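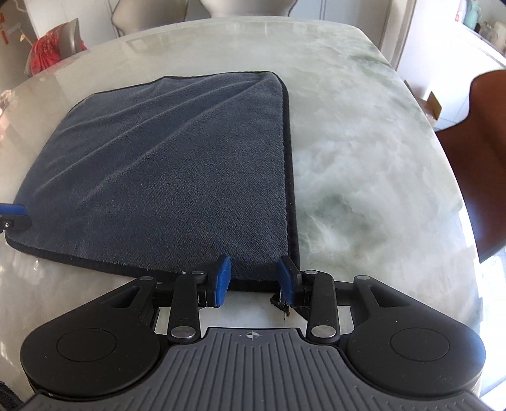

Care Guides > Table Surfaces > Drying and Folding
1 min read

4.2 Drying a polished marble top

1. Lay a clean microfibre towel flat on the marble.
2. Draw the towel slowly towards you by its near edge. Do not press down.
3. Smooth out any wrinkles, then fold the towel in half twice.

Note: Towels should be washed separately, without fabric softener.

Caution: Do not use vinegar or lemon-based cleaners — they will mark the polish permanently.

Skirkano Table Care, section 4.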